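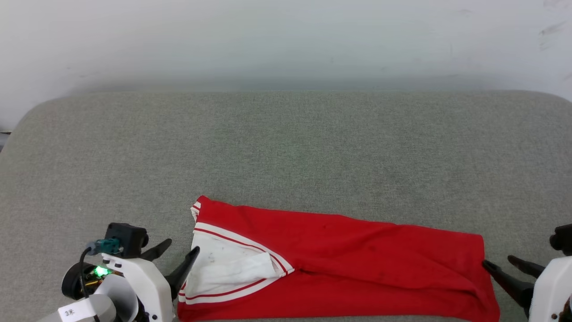

Teresa Sequeira: «El ritmo ya no lo marca la espalda»

Responsable de acabado textil en Gandex, Teresa Sequeira coordina a cinco personas en el puesto donde se doblan las prendas deportivas. La dirección prevé llegar a 1000 piezas por turno.

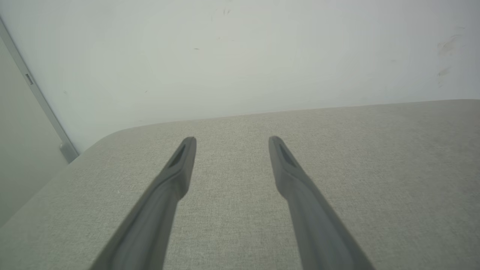 La formación del personal ha sido, según Sequeira, la parte más exigente del cambio. «Dedicamos 168 horas a que todas conocieran el equipo». Sobre la mesa tapizada en gris claro, dos dedos oscuros de punta roma se abren en V; de su revisión responde ahora Brigitta Egger, antes dobladora. «Brigitta decide cuándo se para la línea — y nadie se lo discute», afirma.

Sequeira reconoce que persisten dudas sobre los turnos de noche. La empresa las tratará con la plantilla en febrero.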